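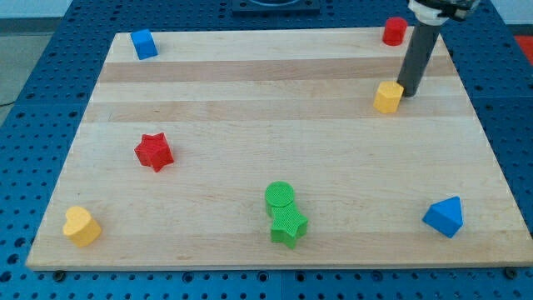
Speaker notes — Work Surfaces for Small-Object Activities
Session 5, Altier Learning Spaces Program
Allotted time: 40 minutes, including questions

Opening

Good morning, and welcome. On behalf of the program office, I would like to thank the Cledano Center for the use of the hall. The handout is at the back of the room for those who came in by the side door.

The subject this morning is the surface on which small pieces are sorted, matched and moved. Purchasing guidance tends to concentrate on the pieces themselves: their colors, their shapes, the finish of the edges. The board underneath receives a line or two. Our view is that it deserves a page of its own, and the draft guidance you have been given includes one.

Slide 2 — The board

Leave the slide up for a moment before speaking.

A board of glued strips in a pale wood is our standard recommendation. Please note the color of the strips. On the board in the picture, the lower half is an even cream, while darker bands cross the upper part. Both are normal in a glued board. For sorting by color, the even area is the better place to set out pale pieces. The bands may be used as a ready-made line: "Place the blocks on the near side of the stripe" is an instruction most participants follow without further help.

Grain should run from side to side as the participant sits. We have kept this rule in the draft after some discussion. Members who disagree are invited to say so in writing before the end of December.

Slide 3 — The table

A perforated table is practical in a shared room, and the blue one is a good example. It is less suitable as a direct working surface. A regular grid of holes draws the eye, and small pieces set straight onto it are hard to pick out. A plain board laid flat on top settles the matter. It also gives the activity a clear boundary, with an edge that can be found by hand.

Check the fit before each session. The board should not rock or slide. Where there are bolt heads along the near edge, run a finger across them and report any that stand proud.

(Pause. Ask how many sites use perforated tables at present. Do not take questions yet.)

Slide 4 — Number and placement of pieces

Eight blocks on one board is a comfortable number for a first activity. They should be scattered, with open wood between them, and not lined up in advance. If the leader lines them up, the sorting has already been done.

The Grasari set contains 40 pieces. The Kong set is larger, at 228, and should be divided among trays before it reaches the table. In neither case should the whole set be put out at once.

Slide 5 — Care and storage

Wipe the board with a barely damp cloth along the grain. Dry it at once and stand it on its long edge. Do not stack boards flat in the closet with pieces between them — the dents remain, and small shapes come to rest in them.

Record each board in the equipment register. The register now holds 841 entries across all sites, and a number of boards are still listed only as "wood, misc." Please correct these when you return on Monday. The entry should give the size, the color of the wood and the table with which the board is used.

Slide 6 — Questions

Likely points: cost of replacement boards (refer to page 5 of the handout); use of mats in place of boards (permitted, plain colors only); whether painted boards may be kept in service (yes, until the paint chips).

Close by reminding members that comments on the draft go to the program office and not to individual sites. Coffee is served in the lower corridor.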